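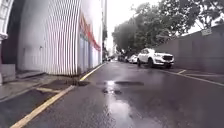

Lane Residents' Meeting, Prirnitz
Minutes, Sat 3 December, upstairs room at Bastos

Well, we had a better turnout than I expected, so thank you to everyone who came out in that weather. I'm doing the minutes again, and I've put things in the order we should have talked about them, which isn't quite the order we did!

1. Last minutes
Agreed, apart from my spelling of Jatberg, which I have now fixed all the way through. Sorry.

2. Puddles and the drain
This took up most of the evening. We all know the lane holds water after rain, and the end by the white building got the most complaints. Two households said they now walk down the middle when it's quiet and hop onto the pavement when something comes (please be careful!). There was a long back and forth over whether the drain by the kerb is blocked or whether the road has simply sunk. I said I thought a bit of both. Udum have quoted us 184 for clearing the drain and putting a camera down it, and they can come on a weekday morning. Patching the dips in the tarmac would be a separate job and they won't price it until they've seen the drain. Agreed to go ahead with the clearing. I'll ring them.

3. Yellow line
Somebody asked if the line on the left-hand side means no stopping at all or just no parking. We had three different answers in the room, so I've been asked to write to the council and find out properly. Until then, could people unloading please be quick about it and keep their wheels off the pavement.

4. The trees behind the wall
Mixed feelings. Most of us love them, me included, and the shade in summer is a blessing. The worry is leaves washing down into the drain. Jatberg own the land on that side and have said they'll look at the overhanging branches in March. We asked for a light trim only. One person wanted it noted that they would like more than a light trim, so it is noted.

5. Bunting
The red and orange bunting stays up for now. A vote to replace it was put off as we couldn't agree on colours (we spent far too long on this).

6. Money
We have about 200 in the tin. Udum's bill will nearly clear us out, so there will be a soup evening, 8 a head, with bread. Offers of big saucepans to me, please.

7. Any other business
The grit bin is still on order. The pavement gets slippery when it's damp, so if yours is the stretch outside your door, a quick sweep would help.

Next meeting after the drain has been done, same room. Bring a cushion, those chairs are dreadful.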